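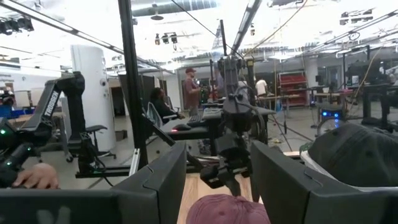
How does a tasting festival decide how much wine to order?

It takes the number of tickets sold, multiplies by the expected pours per guest, and converts the total to bottles using a fixed pour size. At the Vusidstead Harvest Tasting the conversion is done by Gladys Ndung'u, who has run the beverage side of the event for several seasons.

Home | Events | Food & Drink | Interviews | Tickets

Ndung'u starts from the two-ounce pour. A standard bottle holds a little over 25 fluid ounces, so on paper it gives 12 pours. She plans on 11.

"You lose some to spillage and some to the bottle that gets opened at closing time," she said. "There is also heavy pouring. A volunteer who is talking to a guest will go past the line on the glass."

This year the organizers capped attendance at 910. The cap was set by the fire marshal's limit for the hall and the courtyard together, and Ndung'u said she would have preferred a lower figure for the first hour, when most guests head for the same tables.

Her answer was to move the tables. Sparkling wine, which draws the longest line, has gone from the entrance to the far end of the courtyard. The two cheese stations, run by Bognár, now stand on opposite walls. Water is placed at every fourth table, and dump buckets at every table.

The list has 57 wines, of which 37 are red. Ermanno Bianchini, who selects them, said the balance follows the season more than his own taste.

"The event is in October, in the evening, with braised meat and hard cheese," he said. "In June I would turn the list around."

Bianchini tastes each wine twice before it is accepted, once on opening and once after the bottle has stood for four hours with the cork out. The second tasting removes more wines than the first. A bottle at a festival table can stay open through most of a session, and he wants the last guest to get a sound glass.

Temperature is handled separately. Whites are held at 45 degrees in two rented coolers from Gallix and brought out one case at a time. Reds are kept in the cellar under the hall until the afternoon, then carried up at 3 p.m. for a 5 p.m. opening. "Carry them up at noon and they are too warm by the second hour," Bianchini said. "We did that once, in a hot year."

Glassware comes from Nellov, at a rate of one glass per guest plus 300 spares. Ndung'u arrived at the number of spares by keeping the breakage sheets from earlier events. Most glasses are lost at the exit, where guests set them on the low wall. A rack has been added there.

Asked about food quantities, she gave the working rule as six small plates per person for a three-hour session, with bread counted apart. Vendors are told to bring their full count in two deliveries, the second no later than 6:30 p.m.

Unopened cases go back to the distributor under a return clause. Open bottles are poured out before the crew leaves the hall. The clause was added to the contract in August, and it covers full cases only, so Ndung'u has told the table leads to finish one case before cutting the tape on the next.

Contact | Advertise | Privacy | Copyright, all rights reserved | Back to top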